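Speaker notes — "Small Rooms, Big Opinions"
Wuvstead Home Show, October

Slide 1. Wait for the coughing to stop. It won't. Start anyway.

Thank Leandro Villalobos for the intro, whatever he ends up saying in it. Then the number: 149 readers wrote to me after the bathroom storage column, and most of them were angry about shelves.

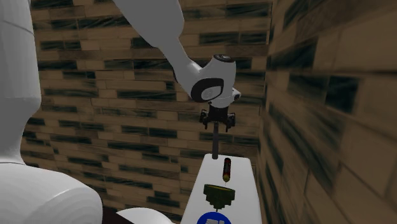
Slide 2: Narrow white table, brick corner.

Narrow furniture is sold to us as a cure. My first apartment on Rees Street had a hall table so slim it held one key. I owned two keys. (Pause. If no laugh, keep moving.)

Slide 3. The toilet tank question. Rhodri Hopkin, who edits me, thinks nothing should ever live up there.

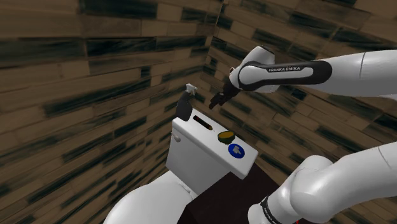

I held that view myself until I moved somewhere with no cabinet and no windowsill. Now I'm a moderate. Spare roll, fine. Candle, if you must. A 300-page novel — we need to talk.

Ask for hands: who keeps reading material in there? Look at the front row until somebody cracks.

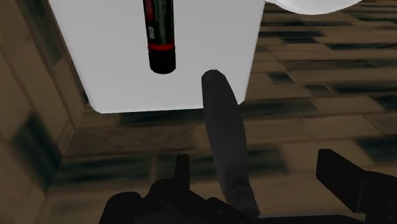
PART TWO: THROWING THINGS OUT

Slide 4. Read the shampoo list out loud, slowly. All 47 bottles. Skip to the hotel minis if Leandro starts tapping his watch.

Questions until they turn the lights off.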